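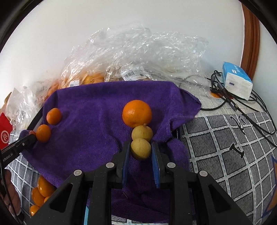 Nermin Aksoy told us a fruit box would be all oranges by week three, and that the small stuff would turn up bruised. Fair enough. We had bought boxes like that too.

Zilar has packed mixed fruit for offices in Treltby for 2 years, now nearly 200 boxes a week. We don't promise it will make anyone healthier or a meeting shorter. Large citrus and small fruit go in every box, sorted by hand on a towel. If yours arrives soft, call Sang-wook Hwang before noon.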